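Before the first run, someone has to clean the table

At the Drotau works, the humanoid in bay 2 starts its day standing still. The machine, which the staff call Endar after the program that paid for it, is parked at a white-topped bench while Levente Boros goes through a setup sheet taped inside a cabinet door.

The sheet came from Soseo, the integrator, and Boros has rewritten most of it. First he checks the hands. Each finger is opened and closed at low speed, and the readings are compared with the ones from Monday. A finger that lags gets its joint reseated before anything else happens.

Next comes the bench. The robot is learning to handle thin, floppy items, and its cameras have to find them against a bright surface. The overhead lights are a constant nuisance. Clear film shines in streaks and its edges all but vanish on white. A black pad is easier to find, although it picks up reflections of its own. 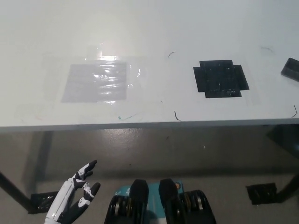 Rozália Fülöp would start with the lights. She has told Boros more than once that an hour spent turning the lamps would save a week of adjusting camera exposure, and that loose bits on the tabletop should be wiped away before every calibration, including the short ones. A dark strand beside a pad, she says, can pull the detected edge far enough to spoil a grasp.

Boros agrees about the wiping. The lamps are another matter -- they hang from a rail shared with the Juhász packing line, and moving them means stopping both.

So he works around them. He shifts the robot's stance a little, runs the calibration again and looks at the result. The log for October shows 863 grasp attempts on film, of which 737 were good. Most of the misses came in the first hour after a restart, when the arms had not warmed up. He now runs them through empty motions before loading any material.

The arm actuators are inspected every 1000 hours. Boros listens for grinding, checks the cable clips and wipes down the housings with a dry cloth. Spare finger joints are kept in a drawer under the controller. The last order took longer than planned, so he has started asking for the next set when the drawer is half full.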